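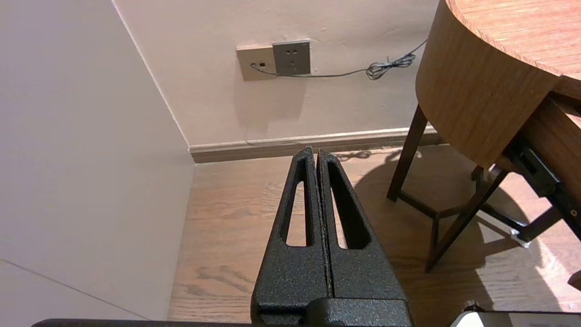
Wrist camera calibration on the Zilla arm, part 1. The fingertips have to meet on the image centerline or every offset downstream is wrong. With the fingers closed, the seam between them is thin and vertical, and I can see floor through the slots in both fingers. I use the inner edges of those slots as reference lines.

2/ Fingers are revision 5. Revision 4 flexed at the tips under load and the seam opened into a wedge. Tatu Ogola redrew the slots shorter and the wedge went away.

3/ Homing routine: close at low current, wait for stall, zero the encoder, back off 2 counts. I ran it 67 times overnight. One bad zero, traced to a connector I had not seated fully.

4/ Wood grain makes a poor calibration background - the edge detector locks onto the grain lines. I mask everything outside the finger outline before fitting. Slower, but the fit stops wandering.

5/ Gitau Temba asked about encoder resolution. 2,000 counts per turn at the motor, before the gearbox. Backlash is the real limit, so a finer encoder would buy nothing.

6/ Next is hand-eye calibration with a printed target. Pendo Massawe has a flat aluminum plate I can glue it to. Config files go up in January, once I have renamed the variables.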